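Windshield fogs on the inside every morning

Posted in Car Care by Moulin, 06/10/2018

My windshield has been fogging up on the inside overnight and it takes me forever to clear it before work. The car is parked outside on a gravel lot. No coolant smell, and the level in the tank hasn't moved. I cleaned the glass with the blue spray everybody uses and it came back the next day, greasy looking with streaks at the bottom where the cloth doesn't reach. I've already put in a new cabin filter. Is this a leak or am I cleaning it wrong?

Pascal Royer
Could be both. Start with the carpet. Push your hand down hard under the mats on both sides, front and back, because the foam underneath holds water long after the top feels dry. If it's wet on the passenger side, check the drain under the cowl for leaves. Mine was packed solid and I got over 2 cups of muck out of it.

For the film, wipe the glass with rubbing alcohol on a clean cloth first, then plain water, then a dry cloth. Do it in the shade. Go side to side on the inside and up and down on the outside - then you know which side a streak is on. Don't use fabric softener on the cloths when you wash them.

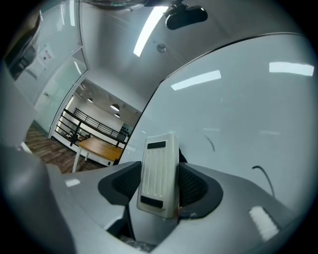
Dorevo disagrees about the alcohol and says it dried out the trim on an older sedan, so keep it off the dash and spray the cloth instead of the glass. Dish soap and warm water did the same job there, with more rinsing.

Also check that you aren't leaving the fan on recirculate when you park. Mine stays on whatever it was set to, and the damp air just sits in there all night.

Stusimitz
had this in june, it was the door seal. paid 285 at the shop and they glued it back. run the AC with the heat on, clears it in 5 minutes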